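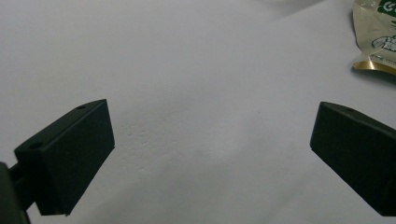 Work tables are back at the Carnegie Street hall, and they're bigger

If you've been by the Carnegie Street hall since Thursday, you already know the big room has its tables back. I stopped in on my way home from the store, meaning to stay five minutes, and left an hour and a half later with melted frozen peas and a pretty good idea of how the new setup is going to work.

For anyone who missed the spring newsletter, the old tables were pulled in August when the floor had to come up along the north wall. Most of them weren't worth saving. A couple had legs that folded when you leaned on them (I have the bruise story if you ever want it), and the long one by the sink had soaked up so much paint and glue over the years that the top felt like gravel. The quilters had been putting a bedsheet over it so their fabric wouldn't snag.

The replacements came from Sokus, the shop fitters out in Turbridge, who had a batch left over from a school job and let them go for $220 each. Delivery was $21 for the whole load, and I'm still not sure how they managed that. The rest of the money went to lights and a new extension reel, and the total came in just under the $700 that was set aside from the plant sale.

So what's different? Size, mainly. There are 3 of the new ones and they push together into one long run down the middle of the room, which the old ones never did because they were all different heights. I watched two of the Thursday pattern-cutting crowd unroll an entire bolt of lining fabric end to end and just stand there grinning at it. They used to do that on the floor, on their knees, with somebody posted at the door to stop people from walking across it!

The other change is the color. The old tops were a brown wood print, and you couldn't see a pencil line or a dropped pin on them to save your life. Pale tops were the one thing every group asked for when the sign-up sheet went around, from the model railroad folks to the Saturday kids' class. I went in thinking it was a fussy thing to care about. Then I tried to trace a map on one and I take it all back. It's a lot easier on the eyes, especially after four o'clock when the light from the street side goes.

Pale tops do show everything, though. There was already a coffee ring when I got there, and a short argument going on about whose it was. A damp cloth took it off. Permanent marker is going to be another matter, so there are a few house rules now, taped up inside the supply cupboard door:

Cutting mats under every blade, no exceptions. The mats are rolled up in the tall bin next to the cupboard and there are plenty.

Hot glue and irons go on the old bench by the window. The bench is ugly and it can take it.

Wipe down when you finish, even if you only did a crossword. Cloths are under the sink, and please hang them up afterward.

Don't drag. Lift at both ends, or ask somebody.

I'd add one of my own, which is to leave the tables bare at night. The first morning group spends ages moving other people's jars and scraps before they can get started, and then things end up in the wrong box and we all hear about it for a month. If you have a project that has to stay flat, there's shelf space in the back hallway. Put your group's name on it.

The lights aren't completely finished. The strip over the far end is in and working, and the one nearest the kitchen is waiting on a bracket that was shipped in the wrong size. Until that's sorted out, the kitchen end is a little gloomy in the evening. Bring a lamp if you're doing fine work, or come early and grab the good end - people have figured that out already, so come really early.

Booking works the same way it did before. It all goes through Floneo, the calendar page, and you pick the big room and then say how many tables you want. If you only need one, please only book one. The room is large enough now for two groups to share, and a few of the smaller ones that drifted off to people's living rooms over the summer have been asking whether they can come back. The card makers have their old slot again, and the seed swap is looking for an afternoon that doesn't clash with choir.

Chairs are the next headache. The new tables sit a little higher than the old ones, and the metal folding chairs leave shorter people with their elbows up around their ears. I sat in one for a while and it's fine for chatting, not so great for sewing. If you have sturdy stools you don't need anymore, there's a list by the front door. Cushions too, as long as they're clean.

The hall is open from nine in the morning, and the side door is the one to use while the front step is being patched.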